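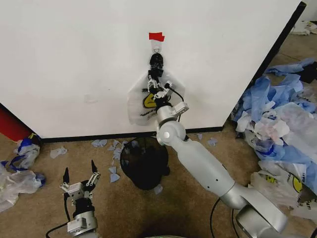 La bolsa en su gancho y la papelera de malla negra, en la oficina de Pamia.

En Pamia trabajan 48 personas y la limpieza solo pasa al final de la jornada. La responsable de la oficina, que antes estuvo en Huet, colgó las bolsas para los restos de papel. "Los recortes acababan en la moqueta", explica. "De ahí cuesta sacarlos."

Compra ganchos adhesivos blancos y reutiliza las bolsas de la compra.
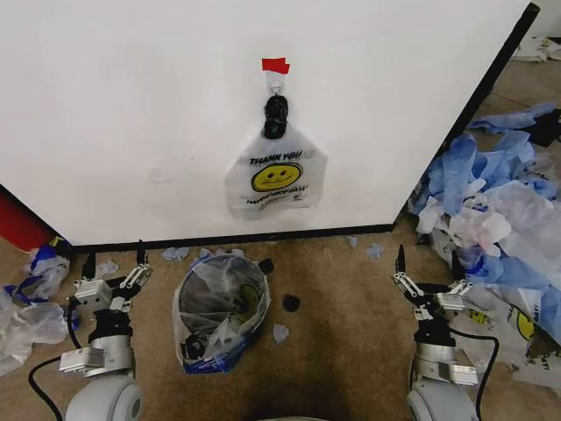
"Guardamos hasta 100 en un cajón - no hemos vuelto a comprar ninguna", dice. Cada bolsa se cambia cuando pesa, porque el adhesivo no aguanta mucho. Ha puesto cuatro ganchos en la planta y quiere añadir otros en septiembre, junto a la fotocopiadora. "La papelera se queda. Para el papel pequeño sigue siendo más cómoda."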